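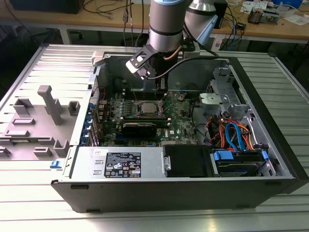 2 min read

Tidix opened its Stalville shop to visitors for a morning, and I went to see how they write rules for a robot that works inside old desktop computers. The company takes in retired office machines and pulls the parts that can be sold again. Last year that came to 1,276 desktops, all opened by hand. The robot cell is newer, and most of the visit was spent on the sheet of rules taped up next to it.

Nélida Pereyra runs the cell and gave the tour. She started with the state a computer must be in before the arm is allowed near it. The tower goes on its side, opening up. It has been unplugged and the power button has been held down. The side panel comes off and is laid to the left of the case with its inner face up, so the plastic posts do not get leaned on. A person does all of that. Then the person steps back behind the floor line and the arm can be enabled.

On the Dell tower they had out, the blue latches and the blue drive carrier make it plain which pieces are meant to be moved without a screwdriver. Pereyra would like every case to be like that. The sheet has a separate page for cases that are not.

Speed was the next topic. With the tool above the rim of the case, the arm may run at 40 percent of its program speed. Below the rim it is held to 25 percent. Szabolcs Oláh, who writes the programs, said the lower limit came out of a long argument about cables. A drive cable can be out of the way on one unit and looped over the memory slots on the next, and the arm needs time to stop if it touches something it did not expect. They have a stop rule for that: if the arm halts on contact, the operator looks inside before pressing resume. Pressing resume twice in a row without looking gets you sent back to training.
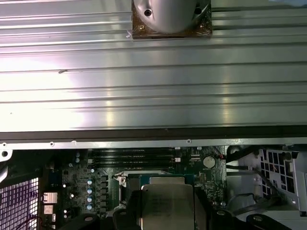
Section: Handling Rules

The processor gets its own page. The heat spreader may be touched, the underside may not, and the socket lever is opened by a person for now. Oláh wants to hand that step to the arm by August. Pereyra has not signed off on it and did not sound close to doing so.

The coin cell on the board has a rule as well. It stays in its holder until the board reaches the battery bench, and the arm is not to pry at it. Someone in our group asked why it could not come out first. The answer was that loose cells roll, and one found its way under a fixture last year.

Memory comes out straight up, with both latches open. I asked whether the arm checks the latches. The operator checks them and initials the card.
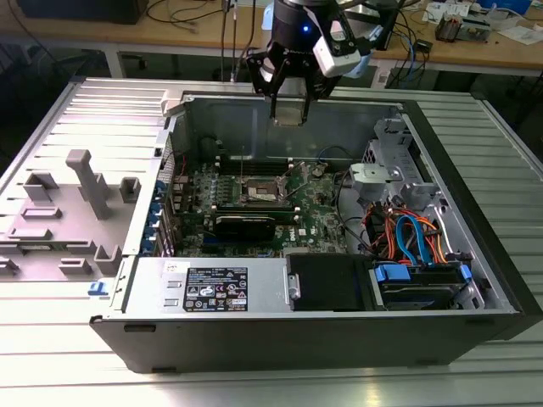 STALVILLE, February 9, 2018

An empty socket calls for a different card. If there is no processor in the socket, the operator marks that on the intake sheet and the program skips the step, so the fingers are never sent down to grip at bare contacts. The retention frame is to be left on the board either way.

The camera on the wrist is wiped at the start of each shift. Loose cables on the back bench are allowed. Loose cables on the ribbed work surface are a stop condition, and so is any tool left inside the case.

Filippos Christodoulou came over from the Bergeron plant with me and took a copy of the sheet. His shop has a similar arm and no written limit on approach speed. He plans to try the two-speed rule there first and leave the rest for later.

Coffee was in the loading area. Visitors for the next open morning should sign up at the Tidix front desk and bring closed-toe shoes.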